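Counter space in a 6 foot kitchen

jdoucet
Moving to a rental in Walcombe in July. Where do you put the microwave when there's one short counter?

massawe16
On top of the fridge. Did it for years.

dagmar_m
Bad idea. You're lifting hot soup over your head. Get a cart.

massawe16
Never spilled any. A cart takes floor she doesn't have.

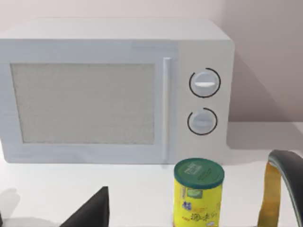 kmosoti
Carts are fine if you measure first. Mine blocked a drawer, so I went with a small table against the wall. A white microwave on a white top, like the one in my picture, doesn't look too bulky to me.

dagmar_m
Still say cart.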